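3. Materials and layout

3.1 The sorting surface

Tabletop sorting sounds like the easiest household job there is. A few small things lie on a table, two containers wait for them, and each thing goes where it belongs. We thought so too when we began planning the Darau sessions, and we set aside one afternoon to lay out the table. It took most of August, and we now think the layout deserves a section of its own, as so many of the later results (Section 5) lean on it.

The surface is a white electric standing desk with a smooth, matt top. We chose white because the toy fruit is strongly coloured and we wanted item colour to stay easy to judge at the far end of the desk as well as the near one. The top was set to 703 mm above the floor for the whole study. Trying other heights would make a lovely experiment, and we hope to run it, but here a single setting kept the baskets and the work surface in the same relation throughout. The floor is herringbone wood, and the foot positions were noted against the joints between the boards, a very handy grid that came free with the room.

The desk runs diagonally across the working area. One basket sits towards its far end and the other nearer the front, so a full session asks for both short and long placements. In the text we call them the rear basket and the front basket, whatever their contents. Figure 1 gives the general arrangement, with a small yellow item over the rear basket.

Figure 1. Desk and baskets in the Darau room. 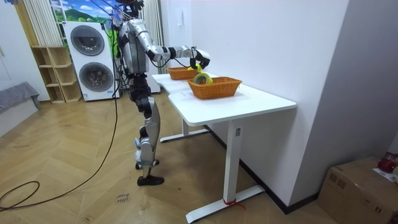

D. Vlachou

The distance between the two baskets was 300 mm, measured between the nearest points of the rims, and it was checked at the start of each session. We tried smaller gaps in the pilot. They save space, but an item that misses one basket is then very likely to come to rest against the other, and the person scoring the session has to decide whose error it is. With the wider gap there is a proper strip of open table between the two. Things that land in the strip are simply scored as "on table", and that one change removed almost all of the disagreements between scorers.

3.2 The baskets

Both baskets are rectangular, with flared sides and an orange-brown weave. They came from Kuston, which sells them for shelves and bathroom cupboards. We compared them with a plain plastic tub and a cardboard tray before settling, and the weave won for reasons we had not expected.

The first is sound. A hard toy dropped into the tub makes a sharp knock and can hop straight back out. The woven bottom gives a little, and in our pilot the items mostly stayed where they fell. The second is the rim. It is rolled and rounded, so an item that catches it tends to tip one way or the other and does not balance there. A balanced item is a nuisance to score, however pleasing it is to look at! The third is the flare of the sides, which makes the opening wider than the bottom and forgives a placement that comes in slightly short.

The weave has one drawback. It collects crumbs of paint and dust from the toys, and the bits show up clearly inside. We shook the baskets out between blocks at first, then found that lifting them disturbed the layout more than the specks did, and moved the cleaning to the end of the session.

Basket position matters more at the rear than at the front. The rear basket is reached at a long horizontal stretch over the desk, with the rim just below hand height, and a small turn of the basket changes how much of the opening is presented. Figure 2 shows the same end of the desk from the side.

Figure 2. The far end of the desk, with the rear basket in position.
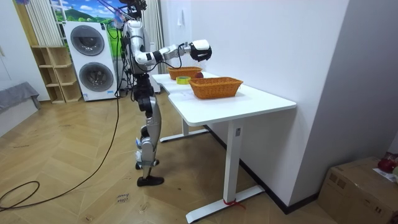 3.3 Items and labels

The items are toy fruit and vegetables from a Clikitz play set. Toy food is a delight to work with. It keeps its shape, never goes soft, and everybody who came into the room knew at once what each piece was meant to be. It is also varied in the ways we care about. The banana is long and curved, so it can be picked up across the middle with both ends sticking out, and it needs some thought about which way it should lie in the basket. The small red fruit with its yellow star-shaped top is a very different problem, being compact and ready to roll when nudged. We had expected the round pieces to be harder throughout. They were harder to pick up, but the banana was more often left resting partly on the rim.

Each basket was given a category by a sheet of white paper on the table directly in front of it, with the word written by hand in thin black lower-case letters. We did consider printed cards with a picture on them and decided that a plain word was closer to what people do at home when they label a shelf or a freezer box. Figure 3 shows the fruit basket with its label, while it is empty, with the banana held just above the table to the right.

Figure 3. The "fruits" label, its basket and two of the items. 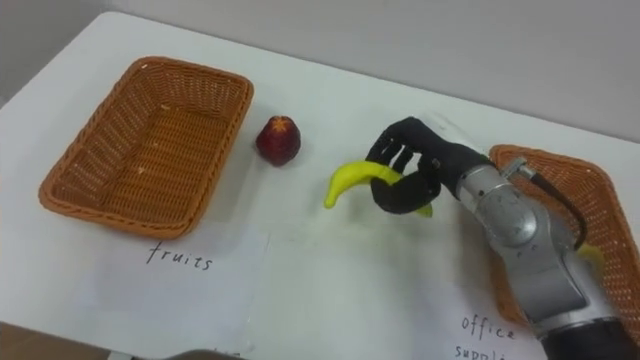
Across all sessions we logged nearly 4,000 placements, of which 1,550 used the layout exactly as set out in Section 3.1. The remainder come from the variants in Section 4, where the gap, the labels or the starting positions were changed one at a time. All items started on the open table and never inside a basket. We scored only the final resting place, so an item that rolled and was picked up again counts once.

Starting positions were drawn by lot before each block, with the single rule that no two items could touch. Touching items turned the task into one of separating things, a rich subject in itself and one we would love to see taken up, but it muddied the timing of the simple placements.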